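Desks and tabletops: gallery

This page collects the tables and desks that have passed through the workshop and the shared office at Rurnelano since we moved in. Most were bought second-hand, a few were made up from spare tops, and two came with the building. The captions give the size where we measured it, what the piece is used for now, and any repairs. Measurements are in millimetres unless stated.

The pictures open full size when selected. The order is the order in which the furniture arrived, apart from the Fuston benches, which are kept together so that they can be compared.

1. Fuston bench, long
Bought in January with its matching short bench. The top is beech and had been varnished at least twice before we got it. We sanded it back to bare wood and oiled it. It stands against the back wall and is used for parcels.

2. Fuston bench, short
Same maker, same legs, but the top had split along a glue line. We opened the joint, cleaned out the old glue and clamped it overnight. The repair can be seen from the left-hand end if the light is low. Depth 600, the same as the long one, so the two can be pushed end to end.

3. Underside of the short bench
Shows the two battens we added across the repair. The screw holes in the battens are slotted to let the top move with the seasons. One of the original corner brackets is missing and has been replaced with a plain steel angle.

4. Rolitz drawing table
Came from a school that was clearing out its art rooms. The tilting mechanism works but slips at the steepest setting. We keep it flat. The ink stains were left alone.

5. Rolitz drawing table, detail of the ratchet
The worn teeth are the ones in the middle of the bar. If anyone has a spare bar for this model we would be glad to hear from them. The stamp on the casting reads 705, which we take to be a part number.

6. Kitchen table
Pine, painted legs, one drawer. It was here when we took over the building and nobody wanted to move it. The drawer sticks in wet weather. Rubbing a candle along the runners helps for a month or two.

7. Kitchen table, drawer out
The bottom of the drawer is a replacement. The old one was lined with newspaper that had stuck fast and came away with the wood.

The black tables

We get more questions about the black tops than about anything else on this page, so they have a longer note. They are used in the shared office. We wanted a dark, dull surface that would not throw light back from the windows, and rounded corners, as the gaps between the tables are narrow and people were catching their hips on the old ones.

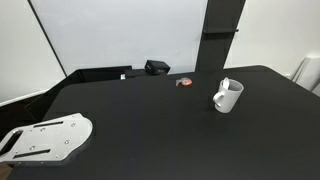 A matt black top does need more wiping than a pale one. Dust shows, and so does anything greasy. A barely damp cloth followed by a dry one is enough on most days. Polish should be kept off it altogether, as it leaves shiny patches that are very hard to even out afterwards. We made that mistake on the first top and had to rub the whole surface down to match.

Hot drinks have not marked any of the tops so far. Tea that has been left to dry leaves a brown ring, but this lifts with warm water and a drop of washing-up liquid. Sticky tape is more of a nuisance. If it is left on for more than a few days the glue stays behind, and picking at it with a fingernail or a blade will scratch the finish. Warm the tape with a hairdryer and peel it back slowly, then take off what is left with a cloth and a little cooking oil. Wash the oil off afterwards.

Scratches cannot be hidden completely. Fine ones can be made less obvious with a wax crayon of the right shade, and we keep one in the cupboard by the door. Deep ones are best left until there are enough of them to make refinishing worthwhile.

8. Black top, edge before finishing
The corner was cut with a jigsaw and cleaned up with a file and sandpaper wrapped round a tin. A router would have been quicker, but ours was away for repair at the time.

9. Black top, edge after finishing
Three thin coats, rubbed down between each. The edge takes most of the wear and was given one coat more than the top.

10. Leg frames stacked in the yard
These were sold off by Papadakis when their showroom closed. The full lot came to 2,393 with delivery, which included the frames we later passed on. The rust on the feet was only on the surface and came off with a wire brush.

11. Leg frame, levelling foot
The threads were clogged with old floor polish. We soaked them in white spirit and ran a nut up and down until they turned freely. The office floor drops towards the street, so all the feet on that side are wound well out.

12. Folding table
Bought for the open day and kept ever since. It is light enough for one person to carry. The catch on one pair of legs must be pushed home by hand or it will fold up under a heavy box.

13. Side table with shelf
Made from the offcut of a worktop. Length 116 cm, which was all that was left. It carries the printer, and paper goes on the shelf below. The shelf rests on plain pine bearers and lifts out.

14. Writing desk
Oak veneer, with a lock but no key. Some of the veneer at the front edge has lifted and been stuck down again with wood glue under a warm iron. The handles are later than the desk. The holes for the old ones have been plugged and can be found inside the drawers.

15. Writing desk, back panel
Thin plywood, pinned on. Several pins had rusted through. We drew out what we could and fixed the panel with small brass screws.

16. Trestles
Two pairs, softwood, made one wet afternoon from roof battens. They are not handsome but they have held up every other piece on this page while it was being worked on. The paint on them is a fair record of what colours we have used.

Lending and sale

The folding table and the trestles can be borrowed by anyone who uses the office. Please write the loan in the book and bring them back clean. The Rolitz drawing table may be for sale once the ratchet has been mended. The Fuston benches are staying.

Questions about finishes are welcome, particularly from anyone who has tried other ways of getting tape marks off a dark top. Pictures of the chairs are on a separate page, and the shelving will be added when the last bay is up.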